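October, evening

Up before six again. The radiator in the hall started knocking at about half past four and I lay there listening to it until there was no point staying in bed. I made coffee and sat down with the move list. There are 13 days left in this apartment and I've packed almost nothing except books, which were easy, and the winter coats, which I then had to unpack because it turned cold.

The plan for today was clothes. I did the closet first and the dresser second. I've been using the cloth bags for anything soft and saving the hard bins for things that need to keep their shape. Sweaters go in flat. T-shirts I fold in thirds and then in half, the way my aunt did it. By ten I had one bag full for the thrift store on Lodhi Street and a much smaller pile to keep than I'd expected. I got rid of the green dress. I haven't worn it since the wedding in Soster and the zipper has been bad for years.
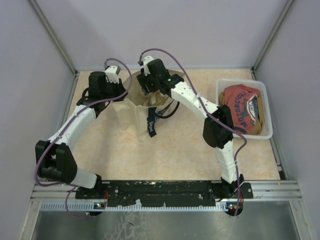 I called the movers at Westa at eleven. They had me down for the wrong floor. I told the man third floor, no elevator, and he went quiet and typed for a while, and then said it would be $777 in place of the first price. I asked if that included the piano bench and he said furniture is furniture. I said yes to it. I'd spent two evenings comparing prices and didn't want to start over. He also said they could arrive up to two hours late and that I should have somebody at both ends, and I don't have somebody at both ends.

Lunch was eggs and the last of the bread. I'm trying to use up the freezer. There are still peas, a bag of dumplings, half a loaf of banana bread with frost on it, and something in foil that I wrote "Sunday" on without saying what it was.

After lunch I walked to the new place to measure. It takes 12 minutes if I catch the light at the bridge. The landlord let me in and stood in the doorway the whole time looking at his phone. The bedroom closet is narrower than I remembered. The rod is also set low, so the long coats will drag unless I move it up. He said I could move it if I fill the old holes. The kitchen has one deep drawer and two that stick. I wrote all the measurements on the back of an envelope and then left the envelope on the windowsill, so I had to ring the bell again and go back up.

The dresser won't fit on the wall where I wanted it. It will have to go under the window, and then the bed goes the other way, and the lamp won't reach the outlet. I drew it three times on the bus home. (I took the bus home. My knee was bothering me.)
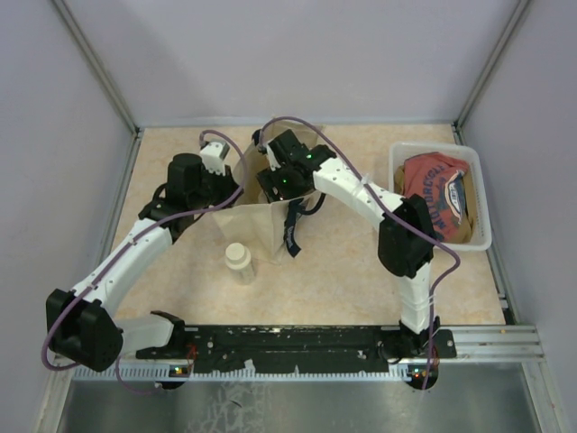

Rakiya came by around five with tape and stayed for the dumplings. She thinks I should leave the dresser behind and buy something smaller. I said it was my grandmother's and she said yes, but you've complained about it every year I've known you. The bottom drawer does come off its track. I told her I'd think about it, and I did think about it while we washed up, and I'm keeping it.

She told me about the trouble at Grollow, where they've changed the shifts again. She's on nights through the end of next month. She had hoped to take a week off and visit her brother and now she can't. We talked about that for a long time and didn't get any packing done. She did take the box of jars, all of them, and the good colander, which I hadn't meant to give away but she was holding it when she put her coat on and I let it go.

Spent the last hour on papers. I found the deposit receipt from when I moved in, so that's one thing I can stop worrying about. I also found a letter from my father about the car. He wrote that it had 3000 miles left in it at the most. I drove it for four more years. I put the letter in the folder with the birth certificate and the passport, and the folder is going in my backpack and not on the truck.

Still to do tomorrow: call the electric company, return the library books, buy filler for the closet holes, find out whether the thrift store takes shoes. The bathroom cabinet too, if there's time. I said that yesterday.

The radiator is knocking again. I'm going to move my pillow to the other end of the bed and see if that helps.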